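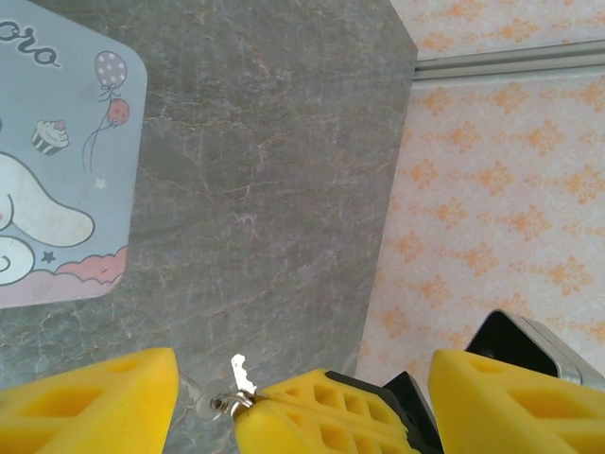 How does a robot arm know where to go?

A robot arm has no idea what a box is. It has motors, and the motors do what a program tells them. The program works in a loop with three steps: look, plan, move. Then it starts again.

Looking is called perception. A camera sends the program a picture made of tiny coloured squares called pixels. Each pixel is just a few numbers. The program compares the numbers and searches for edges, corners and patches of one colour. Our program, Drarnov, does this 30 times a second.

A camera very close to an object sees a lot of detail but may miss the edges, so it cannot tell how big the object is.
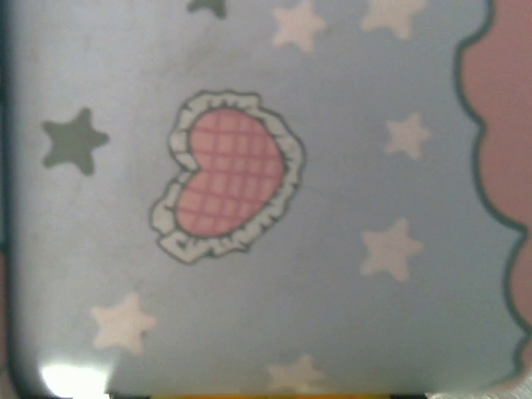 Fung-ping Wei asks whether the program could simply remember where the box was last time. It could, but if the box has been nudged, the remembered place is wrong. Drarnov checks again on every loop.

Planning comes next. The planner picks a path for each arm from up to 1,000 possible paths. It throws away any path where the arms would bump into each other,
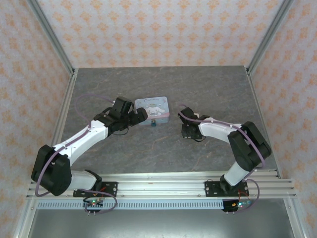

or into the table. Of the paths left, it keeps the shortest.

Moving is the job of the controller. It compares the angle each joint should have with the angle it has now. The difference is called the error. If a joint should be at 90 degrees and is at 88, the error is 2, and the motor turns a little further.

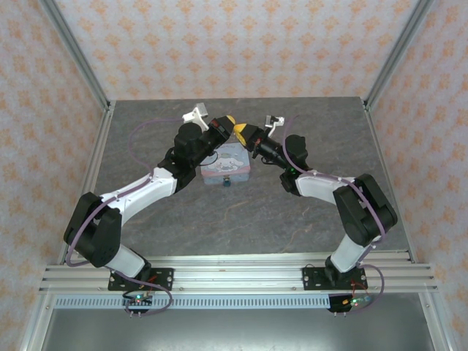
Two arms, one tin box and a shared plan.

Word to remember: a loop is a set of steps that a program repeats.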